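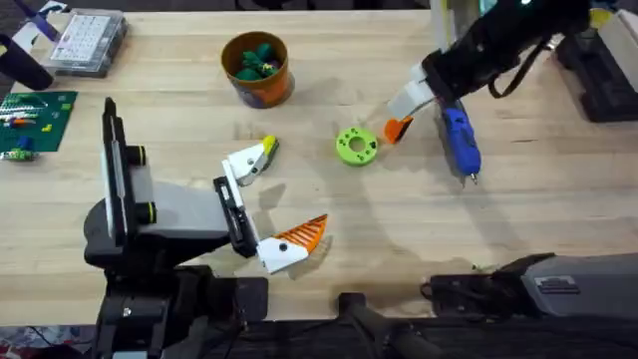 Meetings and Minutes

DOLCOMBE NIGHT SHELTER AND FAMILY HOSTEL
Minutes of the meeting of the Management Board held in December in the upstairs meeting room, Prudgate

The meeting opened at 6.30 pm with Jurgita Rozīte in the chair. The chair confirmed that a quorum was present. Apologies had been received from the representative of the Fandis Trust.

1. Minutes of the previous meeting
The minutes were agreed as a true record, subject to one change at item 4, where "laundry contract" should read "linen contract".

2. Matters arising
The fire door on the first-floor landing had been rehung and the certificate placed on file. The question of bicycle storage was carried forward.

3. Occupancy and referrals
The Board received the manager's report. The hostel had provided 1095 bed nights in the period under review. Referrals from the council's housing office continued to arrive late in the day, often without details of school-age children. It was agreed that the chair would write to the housing office asking that the full referral form be sent by 3 pm.

Members discussed the maximum stay, at present 90 days. The manager reported that several families had reached the limit while waiting for a tenancy to be signed. It was resolved that the manager may extend a stay by up to two weeks where a tenancy offer has been made in writing, each extension to be reported to the next meeting.

4. Finance
The accounts to the end of the previous month were noted. A grant of £2000 had been received from the Fandis Trust towards bedding and cots. The grant is restricted and will be shown separately in the accounts. The quotation from Butkienė Catering for the evening meal service was considered. Members asked whether the price included the Sunday meal. The decision was deferred until this had been confirmed in writing.
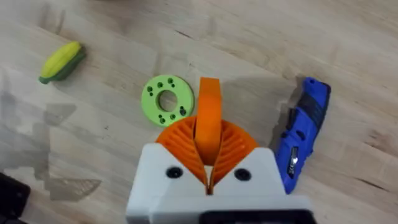 Prudgate, December

5. Winter opening
The overflow room will open when the overnight forecast is at or below freezing. Staff cover had been arranged for all but two nights of the month. The manager was authorised to use agency staff for those nights. It was noted that the heater in the overflow room must be serviced before first use.

6. Residents' meal
Arrangements for the residents' Christmas meal were approved. The hall will seat 80, and places will be offered first to residents and former residents. Toys are to be handed to parents privately beforehand, following comments received last year. One member asked that the menu be displayed in more than one language, and this was agreed.

7. Any other business
A complaint about noise in the rear yard had been answered and no further letter had been received. The side gate will be locked at 10 pm.

8. Next meeting
To be held at Prudgate at 6.30 pm on a date to be circulated. Papers to reach the office one week beforehand.

The meeting closed at 8.10 pm.

Signed as a true record: ____________________ (Chair)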